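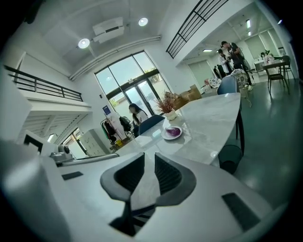 # Does the "Natural" Label Change What People Taste?

Jana Sperling and Yabsira Shiferaw, food marketing elective, Alesdale

## What we asked

Snack companies like to say that shoppers can taste the difference when a product is made without artificial color. We doubted it. Purple sweets seemed a fair test, as the color is strong and people have opinions about it.

## What we did

In January we gave 216 students two pieces of the same cake. One plate had a card reading "naturally colored" and the other had no card. Everyone scored both pieces for flavor from one to ten. We threw out 17 forms that were half filled in, which left 199.

## What we found

The labeled piece scored a little higher. Before anyone gets excited, the gap was under half a point, and most of it came from the lunchtime group. The afternoon group showed almost nothing. Fouzia Gilani, who checked our math, thinks the lunchtime people were hungry and generous. We can't rule that out.

Several people wrote that the plain piece was "drier" or "tasted of chemicals." Both pieces came out of the same pan. We find this more interesting than the scores, but written comments are easy to cherry-pick and we have probably done some of that.

## Problems

- The labeled piece was always served first. We should have switched the order and didn't think of it until the second session.
- Friends of ours took part and may have guessed the point.
- The Prisix survey we borrowed our questions from used 2,000 shoppers, and its authors still hedged their results.

We would not tell a bakery to print new labels on the strength of this. Raw scores are in the appendix, sorted by session.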